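The Brown Cloth
a short story

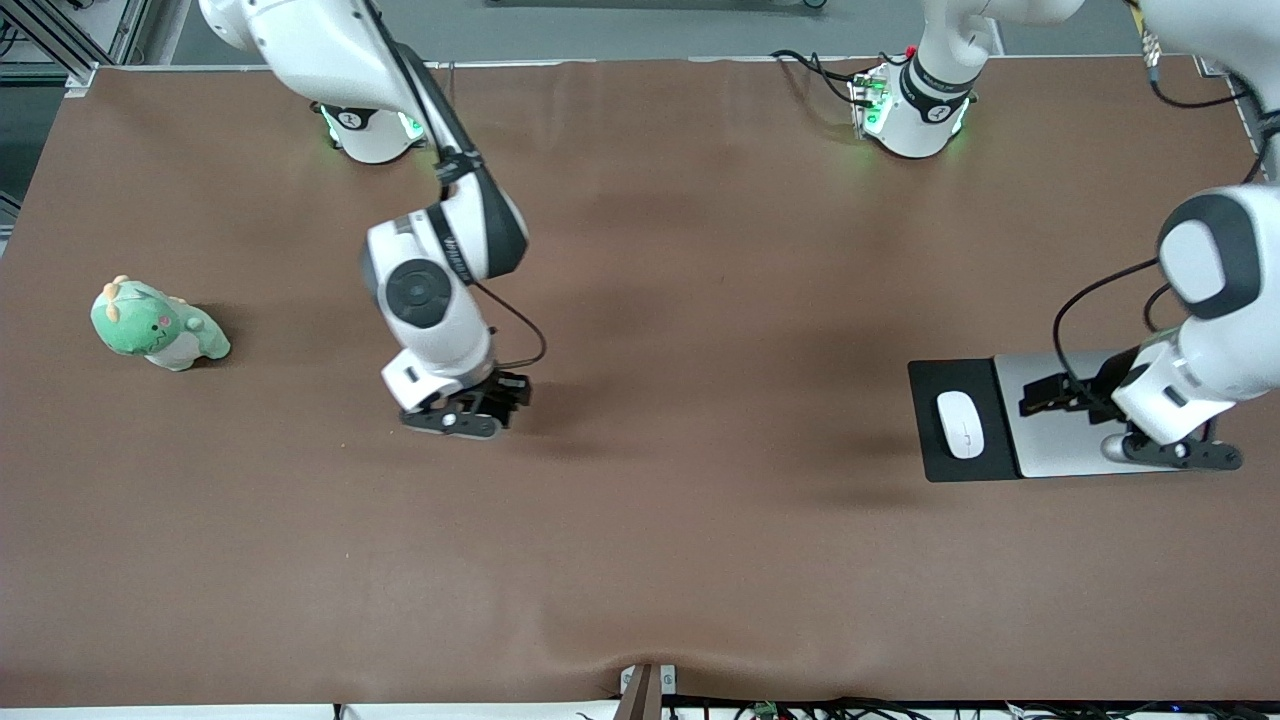 The table, with the green one and the mouse.

My aunt left me the apartment on Cortés Street, 22 steps above the bakery, and she left me also her rule: a table must always wear something. So I covered mine with a brown cloth. I pulled it many times, but it kept its soft folds, and near the front it sank a little, like a bed where somebody was sitting.

At this table I worked for Ekivance. I answered letters from people in Jistholm who had lost their luggage. In October there were 278 letters. I put the mouse on its pad at the right, and at the left I put the green plush toy, because one of the letters was about such a toy.

The woman wrote that her son was 20 now and did not need it anymore. "But I need it," she wrote. She had looked for it in every station until Kostham.

I had bought mine in a shop for little money. It was not hers, I knew this very well. Still, each evening I moved the mouse, I opened her letter, and I looked at the green thing for a long time.

At last I wrote to her: "We continue to search."

Then I smoothed the cloth with my hand. The fold went away from one place and came back in another. Downstairs the baker was already lighting his oven, and I opened letter number 54.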